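Shoe Care & Repair > Leather > Frayed edges on black lace-ups, is it worth doing anything?
Page 1 of 1

kelach_dorian
Posts: 116
I bought a pair of black lace-ups for my cousin's wedding in October and they have since become my work shoes, my funeral shoes and, once, my gardening shoes. The polish is holding up. What bothers me is the flaps where the laces go. The leather along the cut edge has gone grey and a bit hairy, just outside the stitching. My wife says only I can see it. My wife has not stood in an elevator with my boss.
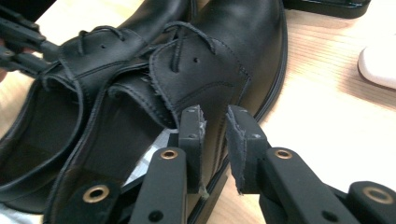 Can you get rid of the fuzz without taking the laces out? You can, but you'll get dye on them and miss the spots under the loops, so unlace down to the last pair of holes.

moniqueh
Posts: 600
Welcome to the club. Trim the longest fibers with nail scissors, then go over the edge with 600 grit paper, very lightly, one direction only. Edge dye on a cotton swab, let it dry overnight, wax on top. Stay off the stitching with the paper or you will have a whole new thread to start here.
– Monique Hoarau

prostden
Sanding a dress shoe. Wonderful. Next week we do the car with a cheese grater.

Black cream polish, worked in with an old toothbrush. The fibers lie down and go dark. I've done it on every pair I own and I have never owned sandpaper.

moniqueh
And how often do you redo it, Prostden?

prostden
Every Monday. I like Mondays to have something in them.

rey_of_sunshine
I'm with Monique on the dye and with Prostden on the sandpaper. If you're nervous, burnish instead. Rub the edge with a bit of canvas and a dab of beeswax until it goes smooth. Test it on the tongue first where it's hidden.

kelach_dorian
Is the Lunden edge dye any good? It's the only one my hardware store carries, between the mousetraps and the birthday candles.

moniqueh
It's fine. Buy the small bottle. I bought the big one and will be leaving it to someone in my will.

kelach_dorian
Left shoe done, 2 coats. Went with the dye and skipped the paper, so everybody gets to be slightly disappointed in me. The edge is a lot darker. Right shoe tomorrow if I can find where I put the swabs.

prostden
Toothbrush.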